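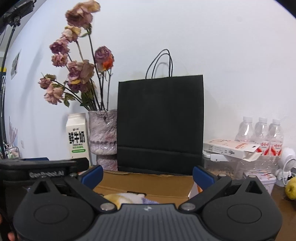 Hand-held gripper with jaws open over a cluttered tabletop.

Trastia Practice Note 4: Hand-held Gripper Recording on Household Tabletops
Frequently asked questions

Last revised May 22, 2025. Replaces the November issue.

These answers cover the points most often raised by sites working to Practice Note 4 (PN4). Where an answer and the note differ, the note applies. Clause numbers are those of the current issue.

Scope

What does PN4 cover?

Recording of manipulation tasks by a person holding a gripper tool, on a fixed table, using ordinary household and retail items. It covers table set-up, operator conduct, object handling, episode acceptance and record keeping. It does not cover arm-mounted grippers, mobile bases or work on the floor. Sites that run both kinds of work should keep separate logs for each.

Is compliance mandatory?

It is mandatory for sites delivering to Trastia under contract. Other groups may use the note freely and may state that they follow it, provided they name the issue they are working to. Partial compliance must be described clause by clause. "Generally in line with PN4" is not an accepted statement.

Does PN4 replace our workplace safety rules?

No. Local law and the site's own safety rules come first. If PN4 asks for something your safety officer does not allow, follow the safety officer and log a deviation under clause 9.2.

Table set-up

How large must the working area be?

The clear reach area in front of the operator must be at least 700 mm wide. Depth is not specified. The reach area is measured with all task objects in place and is the space the gripper can sweep without the operator stepping sideways. It may contain objects. It may not contain anything that is fixed to the table.

Do we have to clear the table of everything not used in the task?

No. Clause 3.4 calls for background objects in all household sets. A bare table gives recordings that are of limited use to anyone downstream. Cartons, bags, bottles, storage containers, flowers and small appliances are all acceptable as background, subject to the limits below.

What limits apply to background objects?

Tall or top-heavy objects must be placed outside the path of the gripper between the start position and the target. This includes vases, and it includes the contents of vases: long stems overhang, and the overhang counts as part of the object when the path is checked. Glass and ceramic objects must be at least a hand's width from the table edge. Open liquids are not permitted. Sealed bottles and cartons are permitted.

Must background objects stay in the same place for the whole session?

They must stay in the same place for the whole of an episode. Between episodes they may be moved, and clause 3.6 asks that the layout be changed at least once per session. Record the change in the session log. A short note such as "layout 2 from episode 31" is sufficient.

Are printed packages and brand marks allowed?

Yes, in any language. PN4 does not require labels to be covered. Items bearing a personal name, address or parcel label must be removed or have the label taken off. Taping over a parcel label was accepted under the November issue and no longer is.

Operator conduct

How should the tool be held?

One hand on the grip, wrist neutral, with the body of the tool supported from below where the model allows. Fingers must stay behind the jaw pivots at all times when the tool is near an object. The free hand stays off the table during the episode unless the task sheet is marked "two-handed".

May the free hand steady an object?

Only if the task sheet says so. Light cardboard is the usual trouble: an empty carton slides or tips when one edge is pulled, and operators reach out to hold it without thinking. Episodes in which this happens are to be marked "assisted" and not deleted. They are stored separately.

What is the correct way to grip the edge of an open box?

Clause 5.3 sets out the sequence. Approach with the jaws open and level with the rim. Close until the fingertip pads meet the board, then stop closing. Check that neither pad has caught a loose flap. Lift or drag only after this check. The pads should bear on the wall of the box. A flap held between the pads will fold, and the box will turn about the fold.

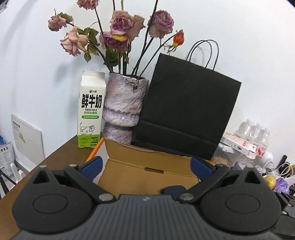 Closing force should be the lowest that holds the board without slip. If the wall of the box creases under the pads, open fully, back away and begin a new episode. Do not regrip within the same episode unless the task sheet allows recovery moves. Boxes with creased walls may be used again as background but must be withdrawn as task objects, and the withdrawal is entered in the object register under clause 6.1.

What about soft items such as cloth?

Close over a raised fold where there is one. The note does not set a closing force for cloth. Operators should avoid pressing the pads down into the surface beneath to gather material. This wears the pads and, on cardboard, leaves dents that change the box for later episodes. If cloth is resting on a box and both are task objects, the task sheet must say which is handled first.

How fast should the tool move?

Slower than feels natural. PN4 gives no figure for speed. The test in clause 5.7 is that a reviewer can follow the fingertips through the whole approach at normal playback. Toshio Tsuji's training sheet for the Isano site suggests that new operators say the steps aloud in practice runs and then record in silence with the same timing. Other sites may use the sheet if they wish.

Is there a limit on working time?

Operators may record for no more than 50 minutes without a break. Time spent resetting the table counts as recording time. Time spent on paperwork at a desk does not. The limit applies to the operator and not to the tool, so a second operator may take over, subject to a fresh pad check.

Tool checks

What has to be checked before a session?

Fingertip pads: seated, clean, no splits or lifting at the edges. Jaw pivots: no visible play, fasteners flush. Jaws: both travel freely and meet evenly. Cover plates and caps: closed. Lens: clean. The check is done by the person who will hold the tool and is initialled by that person. It cannot be delegated.

When must pads be replaced?

At any split, or at 3,000 closures, whichever comes first. Sites that do not count closures should replace pads on the schedule in Annex B. Both pads are replaced together, even if only one is damaged. Pads of different colours or from different batches must not be mixed on one tool.

Can we use our own pads?

Yes, if they are the same shape and thickness as those supplied with the tool and the change is entered in the tool record. The Bement site used a softer pad for part of last year under a logged deviation. Data from those sessions is tagged and remains in the set.

Acceptance and review

What makes an episode acceptable?

The task was completed as written. The jaws were in view from approach to release. No background object was moved by contact. The free hand stayed clear, or the episode is marked. The log entry is complete.

What if the gripper brushes a background object?

If the object does not move, the episode stands. If it moves and does not fall, mark the episode "contact" and continue. If it falls, stop, reset the layout and begin again. A fallen ceramic or glass object is inspected before it goes back on the table, and a chipped one is taken out of use.

What are the most common reasons for rejection?

In the last review round, 486 episodes were returned to sites. The largest group was incomplete log entries. The second was an unmarked free hand. Damage to cardboard task objects came third, and most of it was found in later episodes that used the same box, where the crease was already present at the start. Misaki Sasaki, who leads review at Kikuchi, has asked sites to photograph each task box at the start of a session. The request is not yet a clause. It is expected in the next issue.

Can a rejected episode be repaired?

Log errors can be corrected within ten working days. The correction is added as a new line with initials, and the original line is left legible. Recordings cannot be edited, trimmed or joined.

Who may act as reviewer?

Any trained person who did not hold the tool in that session. At small sites, where this is not possible, sessions may be sent to another site for review. Use form R2 and state the issue of PN4 in force on the day of recording.

Records and changes

How long must logs be kept?

For as long as the recordings are held, plus two years. Paper logs may be scanned and destroyed once the scan has been checked page by page. Object registers and tool records follow the same rule.

We have work in progress under the November issue. Must we redo it?

No. Sessions begun under the November issue may be finished under it. A session may not be split between issues. The parcel label rule is the one exception and applies to all sessions from the revision date.

How do we propose a change?

Send form C1 to the practice desk at Trastia with the clause number, the present wording and the wording you want. Proposals without wording are returned.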